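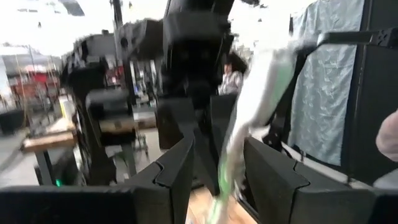

I went to the Tukley open day in October, mostly to see the old flour mill, which has been shut to the public for years apart from this one afternoon. The town runs it alongside the market and a couple of garden tours. I skipped the gardens.

Parking is on the oval behind the primary school. It was a gold coin donation and a short walk down to the creek. The path is gravel and has a steep bit near the footbridge, so anyone with a pram would be better off going round by the road.

The mill is four storeys of brick with a corrugated iron roof. Tours started at 10 am and were limited to 12 people because of the stairs. I was booked on the second one, led by Leonie Hoani, whose grandfather worked on the sifting floor. She kept the talk short and left plenty of time to look, and I appreciated that after a few tours elsewhere where you stand in a doorway for half an hour.

You start on the ground floor with the drive shaft. The belts are gone but the pulleys are still up, and you can see where the timber posts have been worn down by people leaning on them in the same spot. The grain came in by cart at the creek side, went up to the top floor by bucket elevator, and then worked its way down again. Leonie had us go up in the same order, by stairs that are closer to a ladder in places. Wear proper shoes.

The second floor has the roller mills. They were made by Brumico and painted a dark green that has mostly held its colour. One has been opened up so you can see the rollers, and the grooves are still sharp enough that you're asked not to touch. There is a ledger in a glass case beside it, open at a page that records 2456 bags sent out in a single season. Most went by rail to the coast. The siding was pulled up long ago and is now part of the cycle track.

The sifting floor was the best part for me. It has windows on both sides and a good view over the creek flats. The sifters themselves are big boxes hung from the ceiling on cane rods, and Leonie gave one a push so we could see how it swung. The noise with all of them running must have been terrible. Her grandfather was deaf in one ear by forty.

We didn't get to the top floor. Some boards are being replaced and it was roped off. I'd have liked to know that before booking, although the ticket was only $2 so I can't complain much.
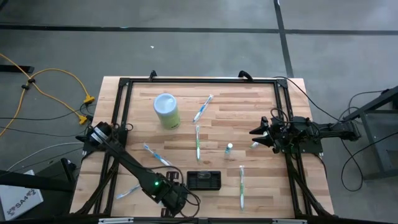 Do you have to book ahead for the mill?

For the tours, yes, through the library. The ground floor is open all afternoon and you can just walk in.

After the tour I had lunch at the market. There was a long queue for the sausage sizzle so I went to the Yeon stall, run by Bo-ram Byun and Seul-gi Nam, and had a seafood pancake and a cup of barley tea. It was very good and came with a dipping sauce I should have bought a jar of. By the time I went back they had packed up.

The rest of the market was the usual mix of seedlings, honey, secondhand books and knitted things. I bought a tray of tomato seedlings and a book on dry stone walls. Cash is handy, as the phone signal down by the creek is poor and a few of the card readers weren't working.

The hall had a display on the 1950s flood, with photographs and a painted line on the wall showing how high the water came. It's above my shoulder. Parveen Farooqui put it together from family albums, and she was there to answer questions. She is still trying to identify people in several of the photos, so if you have relatives from the Gaditz Road end of town it would be worth dropping in. The display stays up until the end of the month.

Ottó Fülöp gave a talk at 2 pm on repairing the mill's windows. I only caught the last part. They have 400 panes to do and he is keeping the old glass wherever it can be saved. He passed round a piece of the original and you could feel the ripple in it.

I left just after three. The oval was getting soft by then and a ute had to be pushed out near the gate, so park up the top end if it has been raining.

3 comments
Share this post

This site uses cookies to remember your settings. Accept | Manage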